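Início | Economia | Região | Cultura | Desporto | Opinião

Escolas de Cimville passam a abrir ao fim da tarde para cursos de adultos

As salas de aula de duas escolas de Cimville vão ficar abertas até às 21h30 a partir de setembro, para receber cursos destinados a adultos que queiram concluir estudos ou mudar de profissão. A medida foi aprovada na quinta-feira pela assembleia municipal e abrange, nesta primeira fase, 92 vagas.

O programa tem o nome de Mondal e junta a autarquia e a Wolora, empresa de formação com sede em Zirnach. As inscrições abrem em julho e podem ser feitas ao balcão da câmara ou na secretaria de qualquer das escolas.
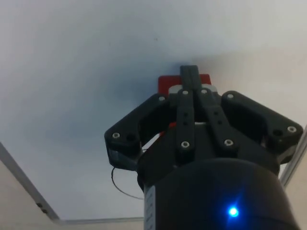

Última atualização: quinta-feira, 18h42

Cada participante paga uma taxa única de 11 euros, que cobre o seguro e os materiais impressos. Quem estiver inscrito no centro de emprego fica isento, mediante apresentação de comprovativo.

Os cursos previstos são seis: contabilidade básica, eletricidade de edifícios, língua portuguesa para estrangeiros, cuidados a idosos, cozinha e desenho técnico. As aulas decorrem de segunda a quinta-feira, entre as 18h30 e as 21h30, com um intervalo de 15 minutos.

"Havia pessoas a fazer 40 quilómetros para ter aulas à noite, e muitas desistiam antes do Natal", afirmou Domingo Yáñez, coordenador do programa, no final da sessão. O responsável adiantou que o horário foi acertado com a empresa de transportes — o último autocarro para as freguesias a norte passa a sair às 21h50, vinte minutos mais tarde do que até agora.

A discussão na assembleia durou perto de duas horas. A oposição votou a favor, mas pediu que as contas do programa sejam apresentadas no final de cada período letivo. Foram também levantadas dúvidas sobre o aquecimento das salas no inverno. A escola mais antiga tem a caldeira programada para desligar às 17h e a alteração obriga a rever o contrato de manutenção.

Segundo a proposta, o custo por formando é de 820 euros por ano. Metade é suportada pelo município e a outra metade pela Wolora, que recebe em troca a utilização das salas ao sábado de manhã para ações próprias.

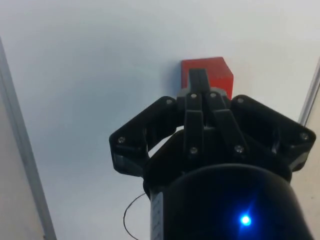 Cubo vermelho sobre superfície clara, junto às pontas de uma garra preta.

Benedek Major, que dará o curso de desenho técnico, explicou que não será exigida experiência anterior. "Começamos pelo lápis e pela régua. O computador só entra no segundo período", disse o formador, que trabalhou em gabinetes de projeto em Zirnach antes de se dedicar ao ensino.

Os candidatos devem ter pelo menos 18 anos. No curso de eletricidade é pedido o 9.º ano completo e, no de cuidados a idosos, haverá uma entrevista prévia. Se as inscrições ultrapassarem as vagas, têm prioridade os residentes no concelho e, entre estes, quem não tenha concluído o ensino secundário.

A câmara admite alargar o horário a uma terceira escola no próximo ano letivo, dependendo da procura. O edifício em causa precisa de obras na entrada e de nova iluminação no parque de estacionamento — trabalhos que ainda não têm data marcada.

A lista de colocados será afixada nas duas escolas na última semana de agosto. As reclamações podem ser entregues por escrito nos cinco dias úteis seguintes.

14 partilhas | 3 comentários

Contactos | Ficha técnica | © Todos os direitos reservados | Voltar ao topo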